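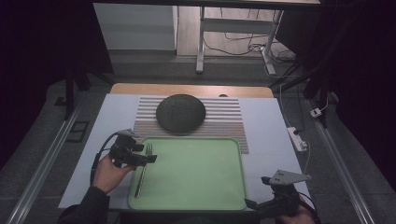 Fig. 1. Table-setting task, two handheld grippers, fork at the left of the tray.

Session 5: What does a bench really cost?

Right, this is the session I enjoy most, and it's the one where people go quiet when I ask who has ever filled in a purchase request. Don't worry if that's you! I hadn't either until my second year at Urkthorpe, and my first one came back with more red ink on it than black.

Keep Fig. 1 beside you while you read. Your group is going to plan a bench for that sort of work, and the job for this week is to turn it into a budget that somebody would sign.

Most groups start with the grippers and then stop. Fair enough, they're the exciting bit. But look at what else is going on: a table, aluminium rails down both sides, stands, black curtains, a power strip on the floor, cables everywhere. Every one of those is a line on a form. Some are cheap, some come from a different supplier with a different delivery time, and the rails in particular have a habit of arriving without their brackets (ask Kiprono Mugo about December, he'll tell you at length).

Then there's what I call the kitchen drawer. Trays, forks, placemats. You'll want spares, and you'll want to be able to buy the same ones again next year. For our course budget I put 100 pounds against this and we spent the lot. Write down the shop, the colour and the size when you buy — a green tray that's a shade off is a nuisance if you're comparing old recordings with new ones.

For the exercise, use these made-to-order course prices and nothing off the internet:

Handheld gripper, Marchal: 267 pounds each
Table props: 100 pounds per bench
Rails, stands, curtains: get a written quote from Pundley
Cables and power: go through the Utholm list and price it yourselves

You need to plan for 3 benches. Decide how many spare grippers you'd hold and tell me why. I've seen good answers with none at all and good answers with one per bench, so argue it properly.

Gilles Lemaire will play the finance office again. He'll ask what can wait until next year, so have something ready to give up before you walk in. He'll also ask about delivery, and "soon" won't get past him.

One page for the table of costs, one page of notes. Hand it in by 1/31/23, paper or email, I don't mind which. Put all your names on it please!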